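Home Tips Macros Charts Downloads Contact

Stop your macro from redrawing the screen

My monthly report macro used to flicker through every sheet like an old slide projector, and I'd go get coffee while it ran. Two lines fixed most of that, so let's add them to yours!

Press Alt+F11 to open the editor and find your macro in the list on the left. Right after your Dim lines, type:

Application.ScreenUpdating = False
Application.Calculation = xlCalculationManual

Then, just before End Sub, put both back:

Application.Calculation = xlCalculationAutomatic
Application.ScreenUpdating = True

Don't skip the second pair. I did once, and Nathalie Lavoie spent a whole Tuesday wondering why her totals in the Wimport workbook wouldn't budge (sorry, Nathalie). If your macro might crash halfway, add an On Error GoTo line that jumps down to the reset part – that way the settings come back either way. 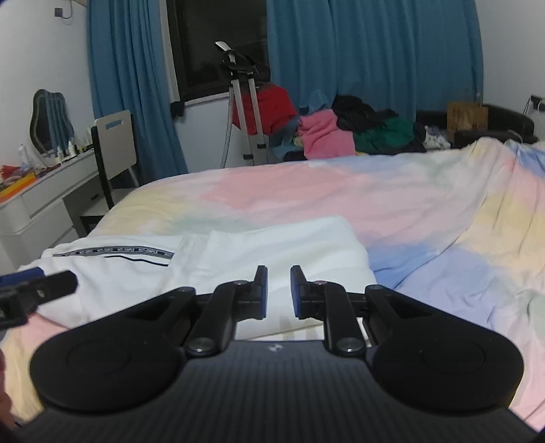

Color is the other thing that slows my sheets down, mostly because I go overboard with conditional formatting. I had 10 rules on one tab and cut them to three. If you want soft shades for what's left, the pink, yellow, pale blue, mint and lavender on that tie-dye duvet work nicely behind black text – pick them under More Colors and save the file as your template.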